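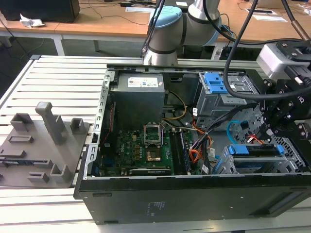

PC shuts off after 10 mins, help

Only when gaming. Fans get loud then black screen. Bought second hand in December. Any ideas??

Otis Obi

3 answers

Wanda Mahmoud
Heat or power supply. Blow the dust out, redo the paste on the processor, check teh temps again. If they look fine try a different supply before buying anything big.

Lyle Lyons
mine did this. got rid of it

Vaughn Pruitt
Check the plug lead first. Mine was lose at the back, 17 quid wasted on paste.

Comments
Iida Karppinen: was the lead for me too, ta
Otis Obi: will try Monday

We use cookies. Accept / Manage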